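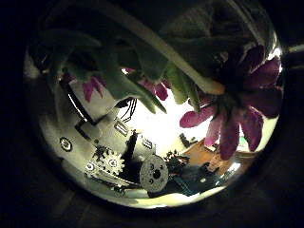 Purple flower and trailing leaves.

Pisovness Courtyard Planting: Progress Report to the Carero Fund
Prepared by Candela Soler
May 13, 2018

Your grant letter asked us to report on whether the courtyard planting is making residents happier, healthier and more likely to stay in the building. I can report on the planting. On the rest I would ask you to read what follows with some doubt, as I did when I was putting it together.

We have set out 36 of the 40 planters in the plan. The last four are in the storeroom at Bullness Street while the building manager decides if the north wall can take the brackets. She has had our drawings since October and I no longer expect a quick answer. The drip line in the east courtyard works. The one in the west courtyard works when the pressure is good, and in the evening it often isn't, so Yolanda Prieto waters that side with a hose.

Losses over the winter were higher than the supplier told us to expect. Kolář sold us the mix as hardy. The sedges were. The salvias in the open planters mostly died, and their replacement came out of the repair line, as you will see in the budget sheet. I asked for a partial refund and was offered a discount on the next order. I have not taken it, and I would sooner buy from someone else. 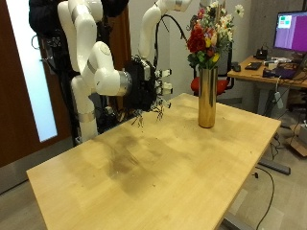
RESIDENT SURVEY

You have probably seen the headline result by now, that most people who answered said the courtyard had improved their mood. Please don't put it in your newsletter. We sent out 100 forms. The ones that came back were largely from ground-floor tenants, who look straight out at the planters and who were also the people asking for them in the first place. Upper-floor tenants hardly answered at all. There is no survey from before the work, so there is nothing to compare the answers with.

Esperanza Barrios disagrees with me on this. She has run the Saturday-style open hours since the start and says people talk to each other in the courtyard who never used to. She may be right. I have sat out there on warm evenings and seen neighbors chatting, but I also remember them chatting by the bins.

What the comments do show is a list of complaints we can act on:

Soil washes onto the path after heavy rain.
The bench by the east door is too low for older tenants.
Labels fade and people pull up seedlings by mistake.
Two families want herbs they can pick. We said yes in the first meeting and then forgot.
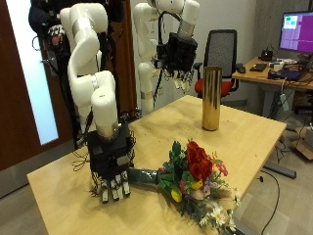 POLLINATOR COUNTS

The proposal promised a rise in bees. Maite Collado has done eight counts, all careful, all on sunny days, and her totals go up and down with the weather more than with anything we planted. I would drop this measure. If you want to keep it, we need a second courtyard with no planters to count against, and someone to do the counting there.

BUDGET AND NEXT STEPS

Spending is within the total but not within the lines. Soil and plants are over, printing is under, and the training line is untouched. Olaia Nieto has asked to move the training money to irrigation. I support this. The workshops in the plan were written in to please an earlier funder, and no tenant has asked for one.

Before the next report we will raise the bench, plant the herbs and fit a pressure pump on the west side if the transfer is approved. Please let me have your answer on the transfer in writing, as the pump has to be ordered before the dry weather.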